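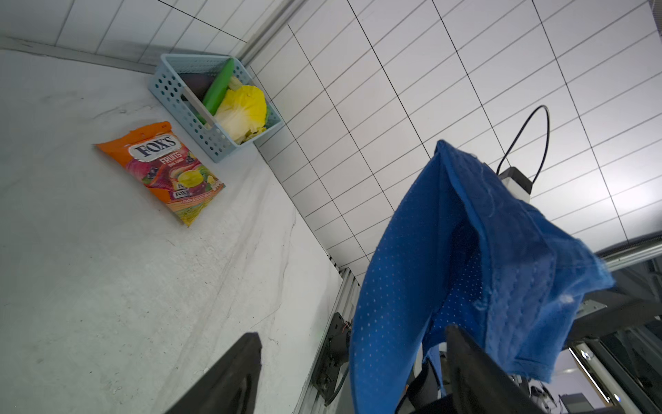

What do you do with kitchen cloths once the edges start to fray?

Demote them. A cloth that sheds threads comes off dishes and goes to benches and tiles, then to floors, then to the shed, and after that you can have a small service for it.

I put those first because it's what the last three digests boiled down to, and I'd like us to stop going round it. The Dikilthorpe kitchen roster starts again in August and I want a cloth policy in place before then, even if it's a bad one.

Replying to the rest below.

> On the list last night, someone at Lovatden wrote:
>
> We went through the cupboard under our sink and found 105 cloths. I
> counted them twice. Most were the blue ones with the little dots, at
> every stage of life, and there was a tea towel from a regatta that
> I'm fairly sure predates the building. Do we boil them? Bin them?
> One of our lot says fraying is only cosmetic and you can trim it with
> scissors. Also, where do you keep the wet ones? Ours go over the tap
> and by evening the tap is a different colour from the rest of the
> kitchen.

105 is a magnificent effort and I'm not going to pretend we'd do better if we looked.

On trimming: I've tried it. You cut off the fluffy bit, feel very organised, and by the next wash there's a new fluffy bit slightly further in. Carry on long enough and you own a coaster. If you must keep a favourite going, fold the edge over and run a line of stitching along it, but at that point you're hemming a dishcloth and should probably ring a friend.

On boiling: hot wash with the tea towels, no fabric softener. Softener leaves them smooth and lovely and about as absorbent as a raincoat. Dry them flat or on the line. Scrunched in a ball behind the tap is how you get the smell, and Lovatden, I have met your smell.

On wet ones: a plastic basket with holes in the sides, kept on the bench against the tiles. Air gets in, drips get out, and people will throw things into a basket who would never in their lives hang anything on a hook. It does also attract lollies, rubber bands and takeaway menus, so somebody has to tip it out now and then. I keep whatever lollies I find. Call it a handling fee.

My proposal, for arguing with:

5 cloths in use per kitchen
2 spares in the drawer
everything else to floors or the shed

The Rana Street kitchen already does more or less this and the tap there is still tap-coloured.

The regatta tea towel is exempt. Frame it.

List archive, message 3035
Reply to the list, please, and trim your quotes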